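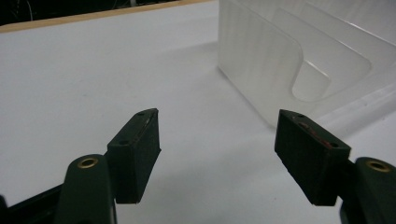

# The Gutport Sound: did it exist?

Local music history module, second term report. Selina Strebel

## Where this came from

My uncle has told me at every Christmas I can remember that Gutport had "a sound" in the late seventies. He can't hum it. The tourist leaflet mentions it too, between the crab sheds and the miniature railway, so I chose it as my project and assumed the work had mostly been done by somebody else. It had not.

## Sources

There are three bands everyone names: Pevenell, the Nolterham Road Band and Trevaskis. Between them they released 2 singles, both by Pevenell. The second was pressed in a run of 2,000, of which a large share seems to have stayed in the drummer's mother's garage in Nolterham until it flooded. I bought a copy for more than I would like my supervisor to know. The B-side is better.

For everything else I used the gig listings in the weekly paper, on microfilm in the library, where the reader works if you hold the focus knob in place with your elbow. I also spoke to five former band members. Four of them claimed to have founded Pevenell.

## What I found

Pevenell began as a school dance band and played covers until their organist left to do his accountancy exams. Losing the organ meant the bass had to carry a lot more of the tune, and you can hear this on both singles: the bass is high, busy and far too loud. Trevaskis borrowed the same bass player for most of one winter. The Nolterham Road Band borrowed his amplifier.

I think this is most of the Gutport Sound. It was one man and a speaker cabinet.

The best-documented night is the Tuesday show at the Gutport pavilion in February, when all three bands shared a bill. The paper put the crowd at almost 200. The former singer of Trevaskis told me it was "easily a couple of thousand". The pavilion's licence at the time would not have allowed it, and neither would the floor.

## Problems

People remember the order of events according to who they were going out with. I ended up making two timelines and marking where they disagreed, which made the chart on my wall hard to read. I also lost one interview because I recorded it in a pub next to the fruit machine.

I never found a recording of Trevaskis. One is supposed to exist on a reel in Nolterham, and I have been promised it three times.

## If I did it again

I would start with the bass player. I left him until last as he was said to be difficult, and he was perfectly nice and had kept all his diaries. The entry for the pavilion night reads "Cold. Paid late."

My uncle has read a draft and disagrees with it.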